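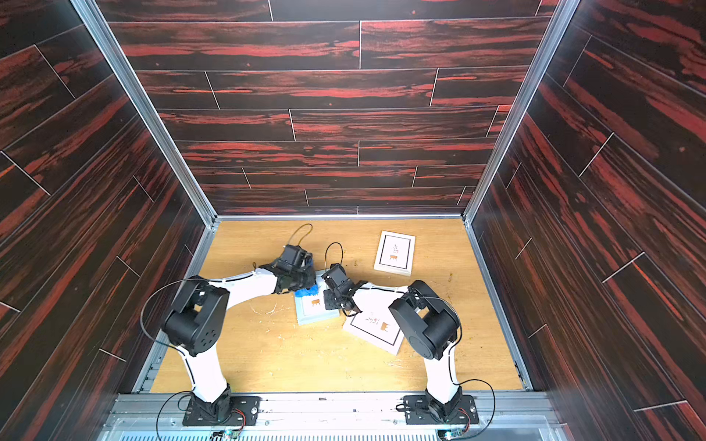 Three small frames on the pale wood top.

Lekby Small Picture Frames, Set of 3
Sold by Galindo. Ships from Bundport.

I'm Araceli Quintero, and I pick the frames for Galindo. I've wanted a small frame in the shop for ages, because the big ones sell fine but then people write and ask me what to put in the gap by the kitchen door, or on the shelf over the radiator, or on that skinny bit of wall between two windows. So now we have Lekby! It comes as a set of three, and you can hang them in a row, stack them up, or split them between rooms (I gave one away and kept two, so I'm in no position to judge).

They're little enough to move around on a table while you work out a layout, and I really recommend doing it that way. Lay them flat, shuffle them, walk off, make coffee, come back. I find a pale wood surface good for this because you can see the outlines clearly. If you have a rug or a bedspread close to your wall color, try that too.

About the color

Sage is the one I get the most mail about, so let me go on about it for a minute. It's a pale green, quite soft, with fine brushed streaks that run the length of the molding. The molding is wide for such a small frame, and then there's a raised inner bevel, a bit lighter, that steps down to the picture. I love that step. It gives the print some breathing room without a mat.

The color does move with the light. Near a window or under a strong lamp the molding can go almost silvery on one side, and in the evening it settles back to green. If you're matching it to paint, please look at it in the room at the time of day you're usually sitting there. 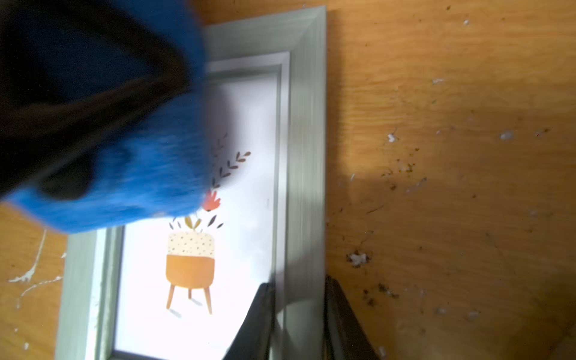 Sage finish with the potted plant print.

The plant print

I get asked about this one too. It's a flat, modern sort of drawing: a planter on three thin legs, cream with dark polka dots up top and mustard orange underneath. Pointed leaves come out over the rim in gold, gray and brown, with a coral-red flower above them and a couple of dark ferny branches over that. The paper is white, so it gets very bright if you put it right under a lamp. I'd hang it a little to the side.

You can swap the print out for your own whenever you like. Kids' drawings look great in these — so do postcards, seed packets, and recipe cards in somebody's handwriting.

Where I'd put them

My own taste is a light table or shelf with something dark behind it. Aurelio Manríquez, who does our packing, disagrees with me completely and has his on a plain white wall in the hallway. His look good, I'll admit it. On a dark wall the sage jumps forward and on a white one it goes quiet, so it depends on how much you want people to notice it.
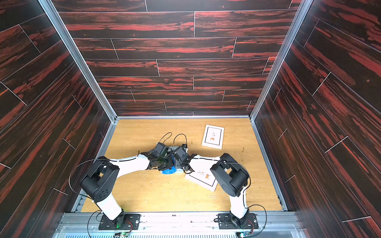 Light oak grain below, dark red-and-black planks behind.

If you do have busy wood grain on the wall, leave more space between the frames than you think you need. I use the width of my hand. Wide green molding can take a strong background, but three of them jammed together over streaky planks gets to be a lot.

Hanging and care

Each set comes with Flovix hooks, and there are instructions on the card in the box. Mark the spots in pencil first. For dusting, use a dry, soft cloth and follow the direction of the brushed streaks. Skip the spray cleaner, even the gentle kind. Before you change a picture, sweep off the table, as grit has a way of getting under a frame and scratching whatever you slide it across.

Details

Set: 3 frames
Packed weight: 900 grams
Hanging hardware: Flovix hooks, included
Ships in: 2 working days from Bundport
Returns: send the whole set back in its box, please, as we can't restock single frames

Want the sage with a different print, or not sure it'll suit your wall? Write to me through the shop form and tell me what color the room is. I answer most mornings before ten.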